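Gresano build log, entry 32
July, evening. Shared workshop, then home.
14 shares | 3 comments

Arm is back on its base after the shoulder rework. Swapped the belt, re-tensioned, ran the homing routine until it stopped drifting. The Mulder board still resets if both wrist servos stall together. I put a bigger capacitor across the supply and the resets are less frequent but not gone. Needs its own 5 V line. Left it for now.

Grip force is set as a PWM value from 0 to 255. On the test towel, anything under half scale let the cloth slip. Full scale held it but left the fingertip pads hot after a few minutes. Sajib Rathnayake wants to try silicone pads with a ribbed face. He has an offcut and will bring it in.

Main job this week is the bed task: get hold of a sheet edge, square it to the mattress, flatten it. Scripted motions don't get far with this. The folds land differently each time and my edge finder takes any crease for a hem. So we are working from hand demonstrations first, cut into short clips and labeled by contact point. Set has 1,569 clips now, almost all usable.

Notes on the hands so far: one hand tends to stay put near the edge while the other works flat across the cloth with the fingers spread. Our gripper has two fingers and no palm. I think the second arm needs a plain flat paddle instead of a gripper. Cheap to make, one evening on the printer.
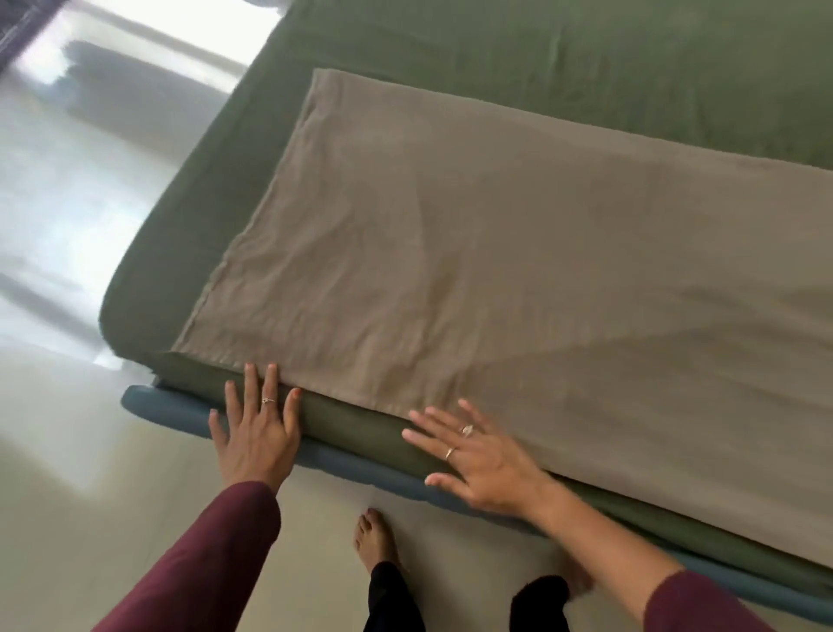
Edge finder

Taupe over olive green separates well in color. Green over green, where the layer is rolled along the side, does not. Tried the Skuvier depth module on a rolled layer at the bench and got a usable step at close range. Glossy floor tile throws off the exposure when the window is bright, so I now mask everything below the bed rail before looking for lines.

To do
- separate 5 V line for wrist servos
- print paddle, round the corners
- relabel clips where hem and fold got mixed up
- ask Groltmont about the return on the bent bracket

Comments (3)

Sajib Rathnayake: Offcut is on the shelf by the drill press. Ribs are 2 mm, may be too coarse for thin sheets.

benchrat: What are you using for the paddle surface? Bare PLA slid all over cotton when I tried it.

tomasz_k: Same reset problem here with that board. Separate supply fixed it, just remember to tie the grounds.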